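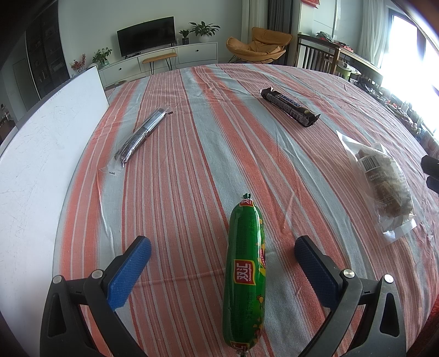
I have worked around small grippers for a good part of my life, and I still think the failure we handle worst is the soft one. A stopped motor gets a log entry. A snack squeezed in its wrapper until the seam gives usually gets a shrug, and then somebody moves the next one into place.

In January, at our Drornach site, a force limit was lost during a software update. The fingers went on closing after contact, and it took 183 grasps before anyone looked hard at the packages — and we were the people paid to look! Only 13 seams had split, so the sheet said the run was fine. I signed that sheet myself, and I am still a little ashamed of it.

My view, after many long evenings with patient friends, is that crushed food should stop a machine just as surely as a pinched finger would. Candy in a thin bag is a fair stand-in for anything soft, and a gripper that can't tell when to quit squeezing has no business near a kitchen table.
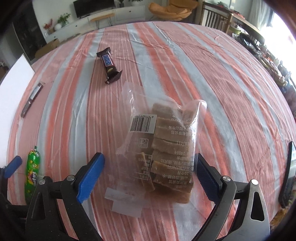
Teemu Saarinen wrote back that I was being too hard on the fingers. In his experience the pads wear smooth, people raise the force to make up for it, and the limit is gone long before any update comes along. He would check the pads every morning and leave the software alone.

He has a point about the pads, and I've started checking ours. I would still want the limit somewhere an update can't reach it — a plain mechanical stop would do me nicely.

Contact Iestyn Gough | © 2024 | Back to top

Related
Who signs the run sheet?
Worn pads at Adton
A slow week with the Cloro arm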